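Chapter 4
Buying a Robot by the Month

Ute Kettler ran a repair depot that took in office computers by the pallet and sent them back out with more memory. In March she signed up for a service called Plarow, sold by a firm named Clivik, which promised an arm, a gripper, the software and a cheerful person on the phone. The brochure used the word "effortless" 17 times. The contract used it in no clause at all.

Her first question was the one this chapter is built on: what exactly had she bought? The arm belonged to Clivik. The mistakes, as far as she could tell from page 40, belonged to her.

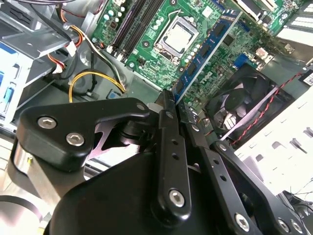

CASE 4.1 MEMORY INSTALLATION

A blue DELL memory module in the gripper's fingers, tilted, with two empty slots waiting on the board. A person does this job while thinking about lunch. A machine has to find the slot, match the angle, line up the notch and push hard enough to seat the module — but stop short of cracking a motherboard that belongs to a customer.

Clivik quoted for 2,000 modules. Its rival Vaher quoted for the same number and defined "installed" as "placed in contact with the slot," a phrase worth reading twice before you sign under it.

We will compare the two offers line by line in Section 4.2. Before you turn to it, write down your own definition of a finished job, and keep it short enough to fit in a contract.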